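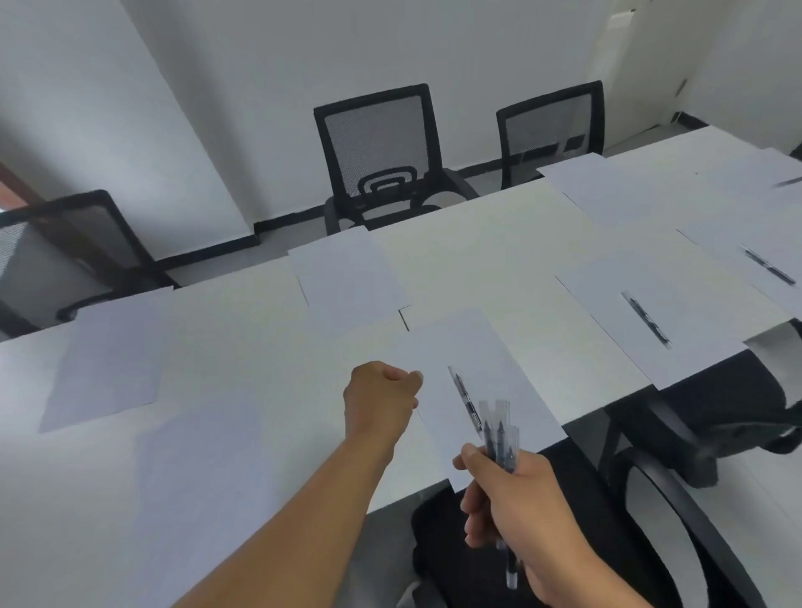 Section 5: Preparing a room for a Tufa workshop

18th October
Issued by the Hinix Documentation Office

This section applies to all rooms in which the Tufa room booking panel and the Kultell ceiling unit have been installed. It should be read by the person who will open the room. Instructions for fitting the panel to the wall are given in Section 2 and are not repeated here.

Before you begin

You will need the room code, the organiser's card and the printed list of those attending. The room code is sent by e-mail when the booking is accepted. It has six characters and does not contain the letter O.

Rooms on the Brerkora site use the older panel, which has a round button in place of the touch key. Where the steps differ, the difference is shown in a note.

5.1 Opening the room

1. Hold the organiser's card against the panel until the green light stays on.
2. Enter the room code and press the touch key once.
3. Check that the name of the workshop on the panel matches the name on your list. If it does not, press Cancel and contact the bookings desk. Do not open the room under another booking.
4. Choose Workshop from the list of room settings. The blinds will lower to half height and the ceiling unit will start.

Note: On the older panel, press the round button twice at step 2. A single press puts the room on hold and the code will have to be entered again.

5.2 Setting the table

1. Place one sheet of plain paper at each seat.
2. Place one pen with each sheet. Spare pens should be kept at the organiser's end of the table.
3. Leave the cable hatch clear. Bags and coats belong on the rail by the door.
4. Put name cards out last, following the order of the printed list.

Note: Plain paper is supplied in boxes of 2000 sheets and is kept in the store cupboard on each floor. Please write the date on the box when you open it. Item number 131 on the supplies form should be used when ordering more.

5.3 Adjusting the ceiling unit

The Kultell unit controls both lighting and air. In the Workshop setting it holds the room at the temperature chosen by the building office, and this may be changed by two degrees in either direction.

1. Press Room on the panel, then Air.
2. Use the arrows to raise or lower the temperature.
3. Press Keep. If Keep is not pressed within one minute the panel returns to the former value.

Caution: Do not cover the ceiling unit or hang anything from it. The unit will shut down if its intake is blocked and must then be restarted by the building office.

Caution: The unit makes a low sound for around 440 seconds after starting. Sound recordings should not begin until this has stopped.

5.4 Closing the room

1. Collect all used paper. Sheets bearing names or other personal details go in the locked bin, and all others in the open one.
2. Return pens and name cards to the store cupboard.
3. Press End on the panel and hold the card against it a second time. The door will lock after five minutes.

If the room is not closed in this way the booking remains open, and the department concerned will be charged until midnight. Charges raised in August under the former rules are dealt with in Section 9.

Hinix Documentation Office | Contact us | Copyright Hinix, all rights reserved | Back to top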